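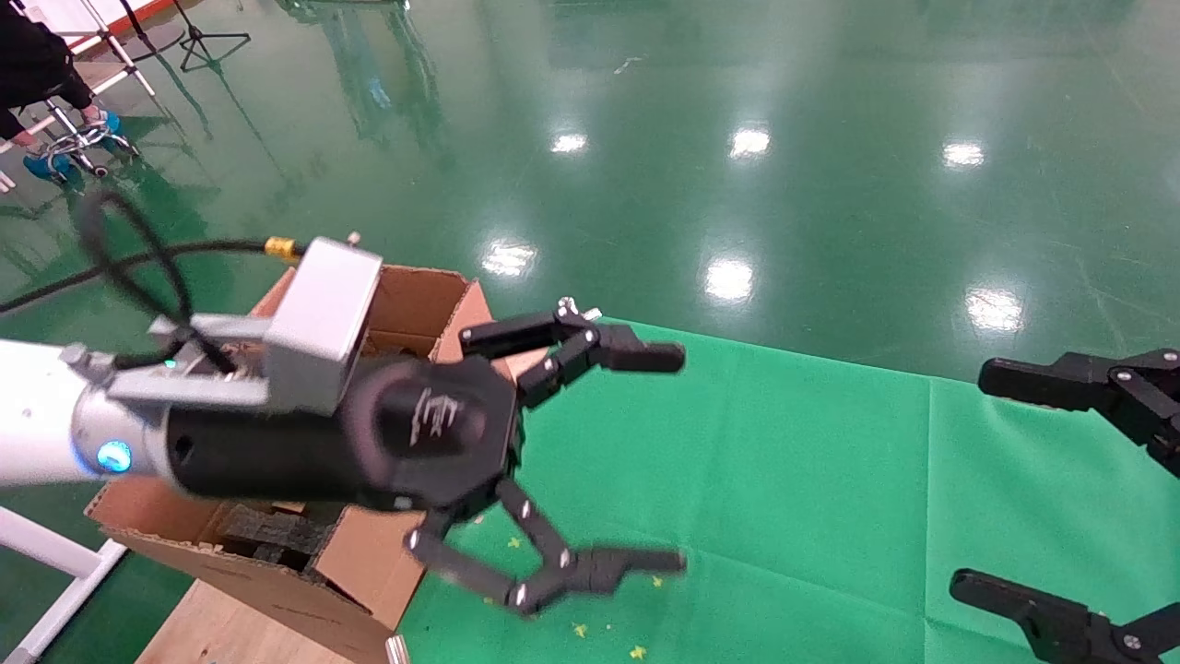 **Packing notes, October, started 9:20**

Purpose of this entry: to write down how we pack the small glazed pieces for Drindano, so the next person does not begin from zero as I did. I write in the order in which I thought of things, please excuse me.

The order is 120 cups and 21 lidded jars, all from the Lalia glaze series. They go in several boxes, the jars apart from the cups. Bronisława Witkowska wants a short test of the packing before we close anything, and I agree with her. Last time we lost two handles and we never learned if it was the road or our packing.

**Floor and cloth**

I work on the floor for this job. The bench is too high when the box is deep, and my shoulders complain after one hour. The big green cloth goes down first. It is the bright green one, the old gray blanket is retired because it leaves fibers on everything and they stick on the unglazed foot of the cup.

The cloth still has its fold lines from the shelf. I put cups on a fold line this morning and one leaned over, with no damage. So: pull the cloth flat, and put the pieces on the flat parts. I tried to iron it last month and it was not worth the time.

On green it is very easy to see a small chip of white glaze. I did not choose it for this, but I am glad. After each box, look over the cloth before you put out the next pieces.

**Box**

Plain brown cardboard, open at the top, all flaps folded outward. I had the habit of folding two flaps inside to make the walls stronger. Bronisława showed me that the edge of the flap then catches the packing when you push your hand down, and you make a hole under the piece without knowing it. Flaps out, then.

The box stands on the light wooden board. Two reasons for this. The floor has a slope near the drain, and the board can be lifted at one side so that you get your fingers under it. A full box of jars is heavier than it looks.

**Filling**

Dark crumpled material, gray-black, the kind we took from Krawczyk. It keeps its shape better than the white tissue. I was afraid that the color would come off on the pale glaze, so I rubbed a piece of it on a waste cup for some minutes and looked with the lamp. I found no mark. I did not try it with a damp cup, this is still to do.

Crumple it first and then put it in. If you lay it flat and crumple it inside the box, the corners stay empty. Bottom layer should come to the second knuckle when you press with a flat hand, not with a fist.

One thing I noticed: after the box stands open for an hour, the filling rises a little. So I press again before the first cup goes in. I don't know if everybody does this.

**Test, 11:05**

Took four waste cups, the ones with pinholes, no loss if they break. Packed them in one box with the handles all turned to the middle. Closed the box, turned it on each side, then let it drop from knee height onto the board, three times.

Result: all four whole. One cup had moved up and was touching the lid flap. I think the top layer was too thin, or I pressed it too softly because I was afraid for the handles.

Repeated with more filling on top, so that the flaps had to be pushed down a little to close. Nothing moved. The tape held but it was pulling, so use two strips across and one along.

Weight of the filling for one box, second test: 500 g. First test was 200 g less. I would not go under the bigger number for cups. For the jars I have no number yet.

**Lids**

The lids do not travel on the jars. I was sure about this before, and now I am sure again, because I tried one closed with a paper ring between and I could hear it when I turned the box — a small ticking. Wrap the lid alone and put it next to its own jar, knob upward. The lids are not exchangeable, even when they look so. Pencil number on the foot of the jar, same number on the paper of the lid.

**Open points**

- Damp test of the dark filling on pale glaze.
- Gavwood offered us thin dividers to separate the cups. Ask for one set only and try it before we order.
- We have filling for the cups. For the jars I am not certain, must be weighed this afternoon.
- Who keeps the tape gun? I found it in the kiln room, under the gloves.
- Bronisława asks that we write the glaze batch on the outside of the box, on the short side, where it can be read when the boxes are stacked. Not on the flap, the tape covers it.

14:40 — first box of good cups is closed, second one started. I leave the cloth on the floor tonight, please walk around it.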